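# Household memory in Jurkgate: project report

Local history module, submitted 3 April 2019
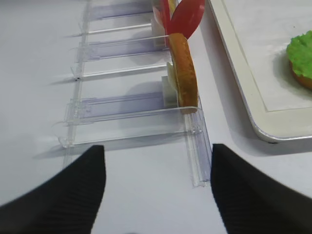
## Aim

The project set out to reconstruct daily life on one upland farm, Kevden, between the wars, using the family's own papers and the spoken recollections of its descendants. Kevden lies above the village of Jurkgate and was let to the same family for two generations.

## Sources

Three kinds of source were used:

- the farm account book, which has 1476 entries
- 14 letters sent home by a daughter in service at Larkau
- 2 recorded interviews with grandchildren, each lasting over 30 minutes

The account book is in good condition apart from the final pages, where damp has made the ink hard to read. Entries that could not be read with confidence were left out of the tables.

## Method

Each entry was copied into a spreadsheet and given one of five headings: feed, stock, household, wages, chapel. The letters were transcribed in full, keeping the original spelling. Interview statements were then checked against both – where they disagreed, the written source was preferred for dates and prices only.

## Findings

Both grandchildren said the family never bought bread. The account book shows regular payments to a baker from November until lambing, so the claim holds for part of the year at most. The letters mention a shared oven in the village, but do not say who ran it.

Wages were paid late in most winters. The daughter's letters refer to money sent home in the same weeks, and the sums match household entries in the book.

## Limits

No papers survive from the neighbouring farms. The chapel register was not open to us during the project, and baptism dates are taken from the family Bible.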